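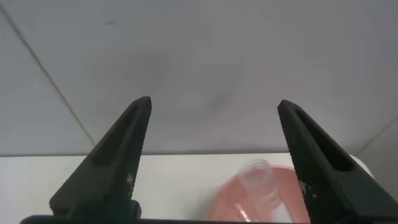 Page 5

## 2. The visit to the Hindoline handling laboratory

The second part of our project required each group to observe an automated handling task in a working setting and to report on how it was organised. Our group attended the open day held in May at the Hindoline laboratory in Bultstead. The visit was led by Győző Pap, who is responsible for the teaching cells, and it lasted from 10 in the morning until the middle of the afternoon.

### 2.1 Arrangement of the cell

The demonstration cell consists of a white table set against pale grey walls. The arm carries a gripper with two black fingers, which are broad at the base and narrow towards rounded tips. Both have a long recess along the upper face, and both carry pale scuff marks. A small camera mounted near the gripper supplies the view from which the arm is guided.

The task concerned light plastic tableware. A clear cup lying on its side, close to a pink, translucent item that appears to be a shallow dish or lid, is a fair instance of the starting positions used. The fingers are wide open at this stage, and the pink shows through the wall of the cup.

### 2.2 The demonstration

Visitors were shown the same task under two methods of control. In the first, an operator guided the arm by hand from a desk outside the cell. In the second, the arm worked from a program prepared by the laboratory on the Vincze controller. Our group was permitted to record 83 attempts across the two methods – a larger number than we had expected – and the laboratory supplied a log of 1491 earlier attempts for comparison.

Mr Pap explained that clear objects remain difficult for the camera, as the edges of a cup are easily lost against a light table. A coloured object behind the cup may help or hinder, depending on the angle. He also drew our attention to the pressure of the grip, which must be low enough not to crush a thin wall.

### 2.3 Observations

The group noted the following points for use in Section 3:

- Cups lying on their side took longer to pick up than cups standing upright.
- Operators often paused with the fingers open above the table before choosing an approach.
- The program restarted from its home position after every missed grip, which accounted for more than 23 minutes of the session.

We were unable to see the Mornetti packing line, which was closed for maintenance. The comparison between laboratory and factory conditions set out in our proposal has therefore been left out – the log supplied by the laboratory is used in its place, and its column headings are explained in Appendix B.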